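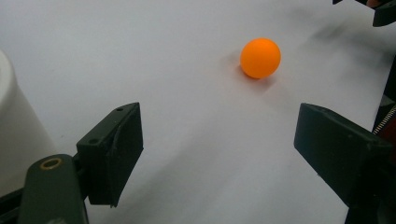 An orange ball on a white surface.

Bring back the ping pong table. I mean it. The one in the Parkow community hall went in June, sold off to make space for four vending machines and a row of chairs facing a wall. 439 dollars, that's what they got for it. Less than the cost of one machine, I'd bet.

I know the argument. Not enough people used it, the hall has to pay its way, kids have phones now. Fine. But who was counting, and when? Come by at 4 in the afternoon and there was always a line. Teenagers mostly, a few retired guys from the Paretti bakery who beat everybody and didn't say much.

And it was free. That's the part that gets me. Everywhere else in this town you pay to sit down.

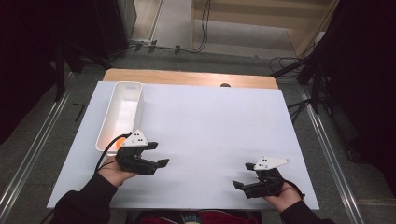
The bowling place on Chauvin wants a minimum spend. The Praveo gym wants a 12-month contract and your bank details before they'll show you the lockers. So where does a fifteen year old go when it rains? The parking lot, same as we did – and then we get letters about the noise.

A decent used table is 300 dollars. I looked. Paddles extra, and yes the balls get stepped on, buy a big box and stop complaning about it. Put it in the back room if the front is so precious. Leave the door unlocked till nine.

Not asking for a sports complex. One table, one net, a light that works. The chairs can stay if they have to – somebody has to wait their turn.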